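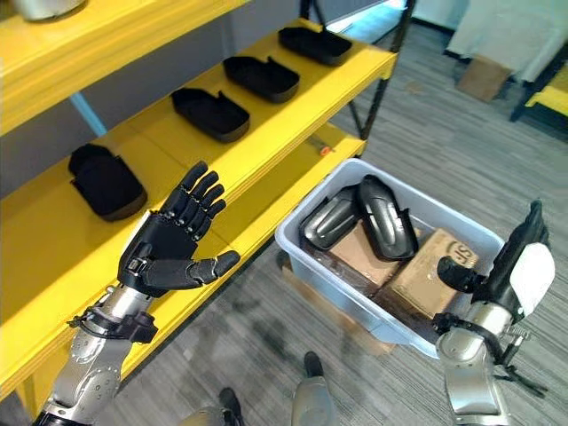
Workshop tips: getting the planner to behave round shelves

My first tip is to teach the software the shelf before you teach it the trays. I measure each board, type the heights in, and only then let Puvov plan a reach.

Black trays are a pain for depth cameras - turn the exposure up a notch and average 9 readings before you trust an edge.

Nipon Pongsiri put me on to saving every failed plan with its start pose. I've got 231 of them now and I replay the lot after each update, usually while the kettle's on!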